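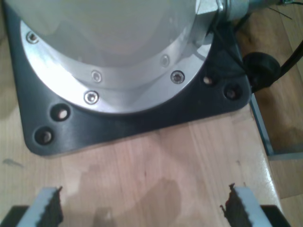
Socket-head screws in an aluminium flange

Stainless screws seizing in aluminium on a garden gate bracket

Welov
Posted February 27, 2026

I have a driveway gate with cast aluminium hinge brackets, held by M8 stainless socket screws. Two came out last June, the third will not move and the hex is starting to round. The gate is 138 cm wide and cannot easily be lifted off. Is heat safe near powder coating?

Drarkard
Galvanic corrosion. The oxide takes up more room than the metal it came from and locks the thread. Soak with penetrating oil overnight, then tap a Torx bit into the rounded hex and turn it by hand – no impact driver on a casting.

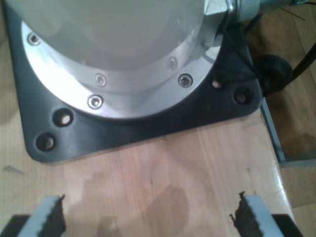 On refitting, clean the threads with a tap and use an anti-seize paste rated for stainless on aluminium. Reduce the torque, as the paste lowers friction.

Tiongson
Heat will mark the coating. I held a soldering iron in the socket for several minutes instead and mine came free.

Sasau
Just drill it out. Mine has done 600 openings since with galvanised bolts, no trouble.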